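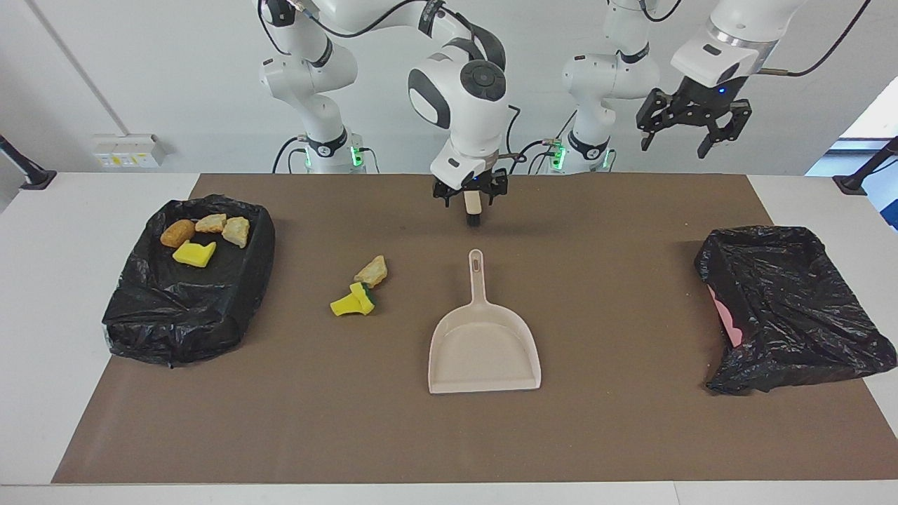
Figure 2. Bin lined with a black trash bag at the left side of the mat, with part of the debris already inside it. A pale piece and a piece of scouring sponge lie on the open mat.

3. Surface, Debris and Receptacle

3.1 Choice of debris

The diary phase of the study, reported in Section 2, produced 2,886 entries from 20 households. Each entry recorded one occasion on which a member of the household cleared something from a counter, a table or a floor, and named what was cleared and where it was put. The entries were coded by Sandhu and Borbély working separately, and differences were settled in discussion with a third coder. Entries that concerned liquids, glass or pet waste were set aside at this stage. They call for other tools and, in most of the homes, for another person.

What remained was dominated by small, dry and irregular matter. Bread and its crumbs formed the largest group, followed by pieces of cracker, chip and cereal. A smaller but steady group consisted of worn cleaning supplies, chiefly dish sponges that had started to tear. Diarists often wrote about torn sponges with some annoyance. One noted that the green side "comes off before the yellow side does and then there are two things to pick up." We kept the sponge in the debris set for this reason, although earlier work on household clearing has tended to treat food alone.

The final set therefore mixes two kinds of matter: irregular pieces of a pale or brown color that stand for dropped food, and pieces of yellow sponge, some of which carry a dark green scouring layer. No attempt was made to standardize the outline of the pieces. Sponges were torn by hand and left with ragged edges. In the pilot, participants handled cleanly cut sponge cubes as if they were blocks from a game, lining them up at the edge of the bin before dropping them in, and two of them asked whether the cubes were meant to be sorted by size. Torn pieces drew no such questions.

Pieces were replaced when they had lost their shape or had shed enough crumbs to leave a visible trail on the mat. Crumbs of this kind were removed between trials and were not scored.

3.2 The mat

All layouts were set out on a large brown mat. The choice of a covering was made early and for practical reasons. The surface beneath it is pale, and against it the lighter pieces were hard to see, both for participants and for the coders. Brown gave adequate contrast with the yellow of the sponge as well as with the pale pieces. It gave less contrast with the bread-colored pieces, a limitation we return to in Section 6.

The mat also defined the area to be cleared. Participants were told that the task was finished when nothing remained on the mat apart from the tools and the bin. Matter that had fallen past the edge was recorded as displaced and was not counted as cleared, even where the participant later picked it up. Quintanilla has argued in an internal memorandum that this rule is stricter than ordinary household practice, in which a crumb on the floor is simply a crumb to be dealt with later. We accept the point. The rule was kept because it could be applied in the same manner by every coder.

The mat was pulled flat before each trial. A raised fold catches the lip of a dustpan, and several pilot trials had to be discarded on this account.

3.3 Receptacle and liner

The receptacle was a low rectangular bin lined with a black plastic trash bag, as in Figure 2. The bag was draped over the bin and its edges were folded down around the rim. Three points about this arrangement affect the results.

First, the bin is low. A tall kitchen bin requires the contents of a dustpan to be lifted and tipped, and much of the spillage reported in the diaries happened at that moment. With a low bin the tipping height is reduced and spillage at the rim becomes less frequent, so that our figures should be read as a lower bound for homes in which the main bin stands on the floor and opens at hip height.

Second, the folded edge is soft. A bag that is only dropped into a bin tends to slide inward under the first load and to close over it. Folding the edge down over the rim holds the mouth open but leaves a crinkled border in which light pieces can lodge. Pieces resting in this border were scored as cleared if they stayed there when the trial ended. Borbély proposed a separate category for them during coding. The category was used for a time and then dropped, as the two coders could not agree on where the rim began.

Third, the liner is black. Light-colored debris is easily seen against it, and participants could tell at a glance what they had already put away. Diarists who used white or translucent bags made more remarks about having to look twice. The present design does not test liner color, and the comparison is offered only as an observation from the diaries. Liners were bought locally under the Pálfi name in a single batch, and were changed when torn.

3.4 Layouts

Two families of layout were used. In the first, which we call open, debris lies on the mat with space between the pieces, and the bin stands to one side. In the second, which we call ringed, the dustpan is placed on the mat beforehand and the pieces are arranged loosely about it (Figure 3). The ringed layout was added at the suggestion of Cantero after the diary coding had shown how often the tool is put down in the middle of the mess it is meant to remove. Many entries describe a person who sets the dustpan on the floor, goes to look for the brush, and comes back to find the pan in the way.

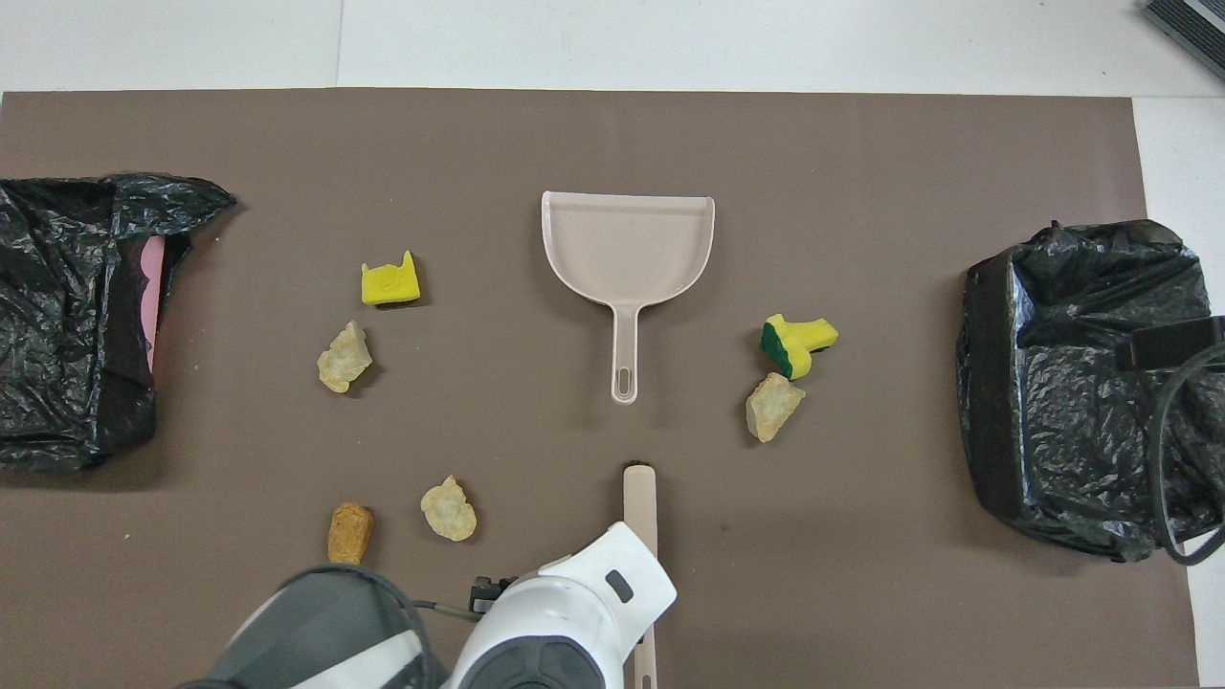

Figure 3. Ringed layout. Dustpan near the upper middle of the mat, scoop edge up and handle pointing down, with pieces of sponge and pale chips around it.

The orientation of the dustpan was fixed for all ringed trials, with the flat scoop edge turned away from the lower side of the mat and the handle directed toward it. A participant standing at that side could take hold of the handle without reaching over the debris. The pan itself is a plain household model in a light beige-pink plastic, with slightly raised side walls and a hanging hole at the end of the handle. A squared lip was preferred to a rounded one, as it meets the mat along more of its width and lets fewer crumbs pass underneath.

Positions within a layout were not measured to a grid. The person preparing the trial worked from a printed card and placed the pieces by eye, so that a piece shown to the left of the pan would fall to the left of it in every repetition but at a slightly different distance and angle. This procedure, taken from the Candik handbook on domestic task studies, gives up some control in return for layouts that look as if things had been dropped. Dudás prepared the cards and reviewed a sample of the finished layouts against them. Where a layout departed from its card in the order or side of a piece, the trial was repeated.

3.5 Scoring of partial clearing

Clearing is seldom a single act. The diaries contain many entries in which a person removed the larger pieces, turned to something else, and finished the job in the evening. For this reason we recorded the state of the mat at intermediate points as well as at the end. At each point the coder noted which kinds of debris were in the bin, which were still on the mat, and whether any piece had been moved without being cleared.

The last of these proved the most useful. Sponge pieces in particular were often shifted before they were put away. Their weight is small, and a piece resting on its edge tips over when touched, so that the green layer may face up at one point and sideways at the next. Pale pieces were moved less often but broke more. When a piece broke, both parts were scored from that point on, and the original piece was struck from the sheet.

Intermediate records were entered in Skendar, the coding software used throughout the project, and exported after both coders had completed a given session. The full data set comes to almost 3,000 records when breakages are included. Records with a missing intermediate point were kept for the analysis of end states in Section 4 and left out of the analysis of order in Section 5.

3.6 Cleaning and storage between sessions

At the close of each session the liner was lifted out with its contents, the reusable pieces were returned to a covered box, and the remainder was discarded. The mat was shaken and wiped. Sponge pieces were stored apart from the other debris after it was found, in August, that fine crumbs worked their way into the torn yellow side and then fell out during later trials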